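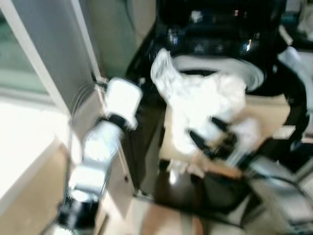
White cloth, right gripper closed on the lower part of it. Left arm up.

**1/** Notes on the laundry cell at Rindby, the serviced-apartment block where I look after the equipment. Two arms, one base. People keep asking me what it replaced, so I am writing down what changed and what didn't.

**2/** Before: two people on the morning shift, both doing everything. Collect from the rooms, sort, load, unload, fold, deliver. After: still two people. Neither of them was let go and neither of them got a raise. The work inside the shift moved.

**3/** What moved off them is handling single garments, the lifting and turning at waist height. Operators who had wrist complaints asked for this part first. I have no medical data and will not claim any.

**4/** What moved onto them is preparation. The arms want one basket at a set height, with nothing hanging far over the rim. A person can pull a knotted sleeve free without thinking. The cell stops and waits for someone to clear it.

**5/** We logged 29 stops in the first week of full shifts. The most common cause was two items gripped as one. The second most common was a basket put down off its mark. Both count as operator tasks in the log, which the operators did not like, and I agree with them. The category has been renamed "cell waiting."
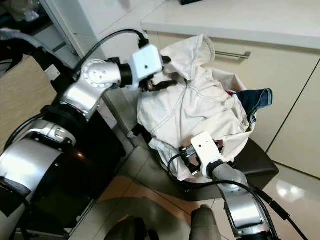 **Ilango Kurian**

**6/** Hooded tops are the hard case. One gripper has the upper edge and the other has fabric near the rim of the basket. The hood stands up by itself and changes the outline, so a grasp point picked a moment earlier may no longer be a good one. Seams help. Drawstrings do not.

**7/** White on white is its own problem. A cream top against cream cabinets gives you weak edges. Denim in the same basket is easy to find and stiff to handle. If I had to write one rule for whoever loads it: mix the colors, keep the weights similar.

**8/** Stool height matters more than I expected. The first one we tried was too low and the arms worked near the end of their reach all shift. The padded one was already in the building. It has stayed.

**9/** Window glare: mornings are worse. We moved the start of the white loads to after the first break. That is a schedule change made for a machine, and it shifted one person's break with it. It should have been discussed with her before it was posted. It was discussed after.

**10/** Nathalie Claeys runs the shift and keeps a paper list of everything the cell makes her do that she did not do before. It is longer than my list. Items on hers and missing from mine: listening for it from the corridor, explaining it to guests, waiting by it in case it stops.

**11/** That last one is the real cost. If you stand next to a machine in case it stops, you have not been freed for other work. We now send stops to a pager from Zeleke, and the rule is that you finish the room you are in before you answer.

**12/** Training was written by Brisumen, who set the cell up. It covered start, stop and fault codes. It did not cover how to say "I don't want to run this load on it today." We added a line for that. The operator decides, no reason needed, and it is not logged by name.

**13/** Speed: slower per garment than a person. I am asked about this most and find it the least useful number. The question on the floor is whether the basket is done when the next one arrives. With towels, usually. With tops, not yet.

**14/** The Flerthorpe building gets the same setup in April. I have asked for Nathalie's list to go into the site plan before the equipment order does. No answer so far.

**15/** Replies are open. If you run something similar and have found a better way to present hooded garments, I would like to hear how you lay them in the basket.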